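3.2 Layout of the control panel

The Soradis board groups its controls by the kind of motion they call for. Four round push buttons, in blue, red-orange, yellow and teal, occupy the left part of the top panel.
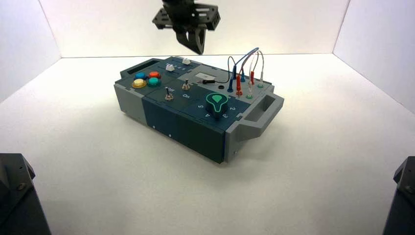 Grollo objects that grouping by motion favors layouts with buttons of one size, and would sort controls by the force required. We kept the motion grouping, as 44 of the 46 panels surveyed in October could be coded with it.

Figure 3. Soradis board, top panel: push buttons, toggle switches labeled "Off" and "On", and rotary knob with teal pointer.
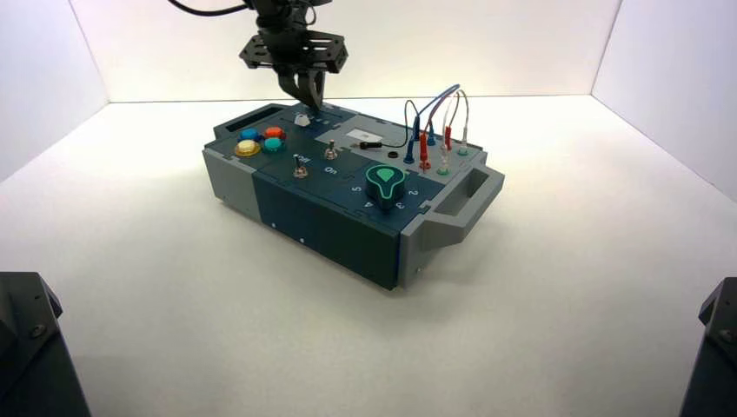
Toggles and knobs were coded separately, following Teixeira. A toggle has two end states and is scored by state; a knob is scored by pointer angle in 7 bins. Sliders were scored by travel in 6 bins.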